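Minutes – Working Group on Tabletop Manipulation Practice
January meeting, opened 10:05

Chair: Kerttu Leinonen (Skasotell)
Minutes: Rosalind Achterberg (Honaseck)
Also represented: Choi, Govar

1. Minutes of the previous meeting
Approved with one correction. In section 3, "operator" is replaced by "station lead" in both places. Govar asked that the terms list be sent out again with the draft.

2. Draft practice document, clause 4: starting state
The clause covers the condition of the work surface before an episode begins. Comments had been received from all members.

2.1 Clear surface. Agreed that only objects named in the task sheet may be on the tabletop at the start. Choi proposed an exception for fixed markers. Accepted, on condition that the markers are listed on the station card.

2.2 Containers. The draft said a container "should be empty". Changed to "shall be empty unless the task sheet states its contents". Honaseck noted that liners and loose labels count as contents.

2.3 Spacing. Skasotell had asked for a minimum gap of 100 mm between the target object and the container. Govar preferred a gap scaled to the gripper opening. No agreement. Both wordings stay in the draft in square brackets.

3. Review of logged episodes
Honaseck reported on its trial of the draft checklist. Of 194 episodes reviewed, 118 met every point of clause 4 on first check. The most frequent failure was an object left over from the previous task. The second was a container placed over the table edge.

Choi asked whether the reviewers had worked from the start image alone. Honaseck confirmed this. The reviewers did not have the station notes, and the group agreed that the final procedure should supply them.

4. Start images
The group discussed what a start image has to show for a pick-and-place task with one object and one container. It was agreed that the object and the container must both be fully in view, with clear tabletop between them. Items beyond the table are not assessed under clause 4 – they belong under clause 6 (surroundings).

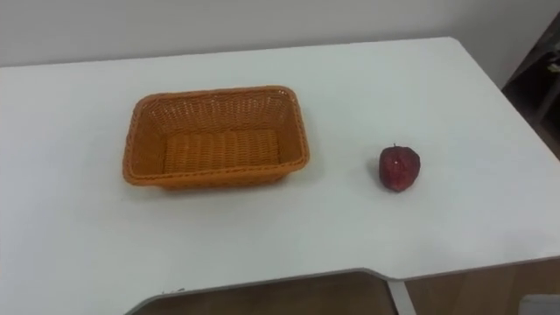
Govar raised the wording of task sheets. "Put the fruit in the basket" is acceptable where there is one fruit and one basket. Where there is more than one of either, the sheet has to give color or position. Skasotell will add this to the annex.

Shadows were discussed briefly. Choi reported no difficulty with short, soft shadows at its own stations and saw no need for a limit. The lighting clause is left as drafted.

5. Actions
Leinonen: circulate the revised clause 4 with both spacing options.
Achterberg: reissue the terms list; add a field for station notes to the review form.
Choi: send wording for fixed markers.
Govar: supply gripper opening data in support of its proposal under 2.3.

6. Any other business
Honaseck asked if the checklist could be translated before the trial is extended. Deferred until clause 4 is stable.

Closed 11:40. Next meeting to be hosted by Govar.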